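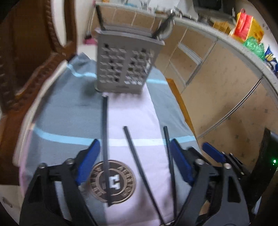

长桌、筐和几根黑色细棍，两侧是夹爪的蓝色垫片。

首页　短篇　连载　作者　关于
阅读时间：6 分钟

预算表

表格发到我手里的时候，只有一行是填好的：“夹爪，若干”。

若干！我盯着这两个字高兴了一个晚上。在 Putex 干了这么久，我经手的采购全是打印纸、折叠椅和饮水机滤芯，现在终于轮到我给机器买手了。

我们在 Wastbridge 租的地方是一套住家，厨房连着饭厅，餐桌很长，铺着布。上一任留下的计划里写的是“尽快购置标准实验台”，后面跟着一个让人心口发紧的数字。我把那一行标成黄色，然后拉开椅子坐下来，看她们干活。

她手里握着夹爪，手腕轻轻一翻，两根指头就朝布面探过去。我问她，这东西最容易坏的是哪儿。

“垫片。”她说，“你先记垫片。”

我记了。蓝色垫片，备用，60 片。她凑过来看了一眼，说你真舍得，我说这是全表最便宜的一行，便宜的东西就要买到用不完为止。她笑得差点把夹爪放下。

接着是螺丝，接着是连杆。Uditz 的报价单写得像诗，每个零件都有一个后缀，后缀后面还有后缀，我读到半夜，越读越精神。Ansari 那家的报价短得多，一页纸，交货期却要等到一月。我把两份并排贴在冰箱门上，早上倒牛奶时看，晚上洗杯子时也看，过了几天，连做梦都在算运费（梦里运费是按布的长度收的，醒来我居然还想验算一遍）。

争执出在夹爪的数量上。老板的意思是先买 2 套，试一季再说。我想要 6 套。我跟他讲，人换手要时间，夹爪送修也要时间，一套在修、一套在充电，剩下的人就只能站着喝茶。他说喝茶不花钱。我说房租花钱呀！他没吭声，电话那头有计算器的声音，嗒嗒嗒，我觉得那是世界上最好听的声音。

“你过来看看吧。”我说，“看十分钟，看完你自己填。”

他真来了，鞋都没换就站在桌边。

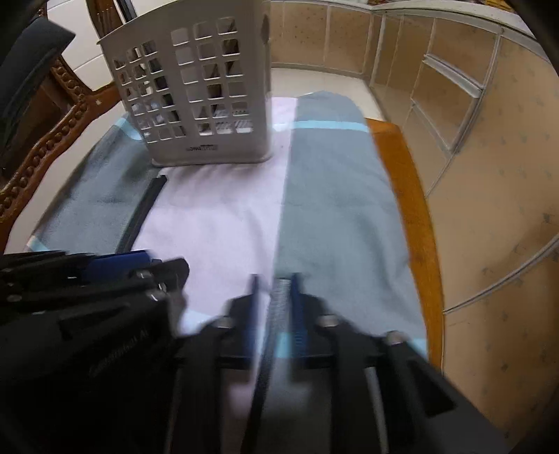
夹爪伸向桌上的布，桌子尽头放着筐。

她照常做她的，没因为有人看就快一点。老板弯着腰，脸越凑越近，最后问了一句我完全没料到的话：“这个灰色的条，是干什么用的？”

她把夹爪转过来让他看两指之间那道带纹路的条，让他用拇指蹭一下。他蹭了一下，又蹭了一下。

“这个也得有备用的吧。”他说。

我当场在表上加了一行：灰条，20 根。手有点抖，字写歪了。

他又问桌子。我早就等着这一问。我说桌子不换，实验台那一行我想删掉，省下来的钱挪给夹爪，家里的活儿就该在家里的桌子上练，有布，有褶子，旁边就是椅子和柜子，买一张光溜溜的台子回来，还得再花钱把它弄乱。他直起身，看看那把雕花的椅子，看看筐，嘴里念着什么，大概又在算。

那天他没有填表。他把表折起来塞进口袋，说路上想想。我送他到楼下，一路忍着没催，回来的时候她已经在收筐了，问我怎么样。

“他拿走了。”我说。

“拿走是好还是不好？”

我说不知道，可是他是折好了放进里面那个口袋的。

晚上我给 Uditz 写邮件，请他们把报价多保留几天，顺便问，如果数量多一些，连杆能不能一起算折扣。写完我又打开表格，在最后添了一行空的，什么名目也没填，只把单元格标成了绿色。

快到十一点，手机亮了。是老板。

“那个垫片，”他写道，“60 片够吗？”

上一篇　下一篇　返回目录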